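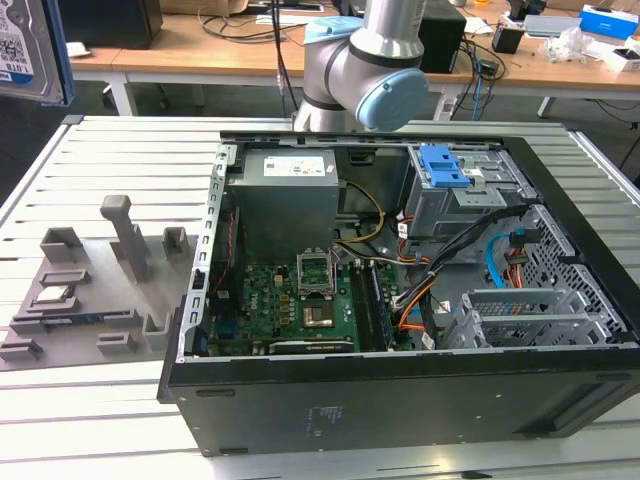
**Tivau desktop refurbishment: progress report to Skekell**
11 November 2025
Prepared by Charmaine Msimang, Jultstead workshop

We have finished 217 of the 571 towers promised by March. On paper that keeps us close to plan. I don't trust the plan. It was drawn up on the easy machines, and we did those first.

What remains is mostly cases like the one now on the bench: side panel off, CPU socket open and empty, drive cables still draped across the board. The original schedule treats a job like that as a quick swap. I'd like to see the person who timed it.

**Parts**

- Lekota says its processors match our boards. I have asked for a written list and have not received one.
- Memory is in stock, but untested.
- 5 boards were set aside with damaged sockets. I expect more.

**Money**

$2,437 is left in the parts budget. I would not approve the proposed bulk order of hard drives until we know how many of the old ones pass.

**Request**

Please hold the second payment to Lekota until the list arrives, and let us revise the March target after the next batch is tested.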